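Ticket 348: Gripper closes early, drops can, looks pleased with itself
Status: Open, then closed, then open
Project: Ketby (shared bench, Cliltside workshop)
Opened: Jan 2, 2020

Symptom
Arm moves to the can, stops well short, closes both fingers on air, lifts the air, and carries it carefully to the bin. Log says "grasp OK." The bottle works every time. Same script, same table, same two bins.

Tried first
Restarted everything. Swapped the USB cable for the one in the drawer marked GOOD, which was not. Reprinted the left finger, as the old one had a split rib. No change, but a nicer finger.

Update 1
Printed the raw distance readings during the approach. With the bottle they drop smoothly. With the can they jump around and then report a value closer than the table has any right to be. Suspect the silver top. The Pridura sensor board does not care for shiny things, and the manual mentions this in the section after the index.

Update 2
Wrapped the can in masking tape. Picked it up six times out of six. Closed the ticket.

Update 3
Reopened the ticket. I am not going to tape every can I own.

Update 4
Throwing out single readings now and taking the median of the last few. Better, but it still closes early on some approaches. Found an old close_delay of 900 ms in the config, left over from September, when the servos were slower. Somebody (me) had set it in 2 places, and the second one wins. Removed both, put one back at a sane value.

Retest from the same start pose, can in front, fingers open, bins behind:
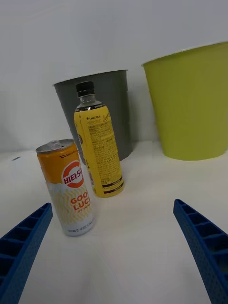

Wrist camera view before closing. Can is nearer the left finger.

That offset is next. The Phí calibration file still has the numbers for the old left finger — reprinting it was my idea, so no complaints. Will redo the calibration with the new one fitted and run both containers again before touching the median filter. Leaving this open until then.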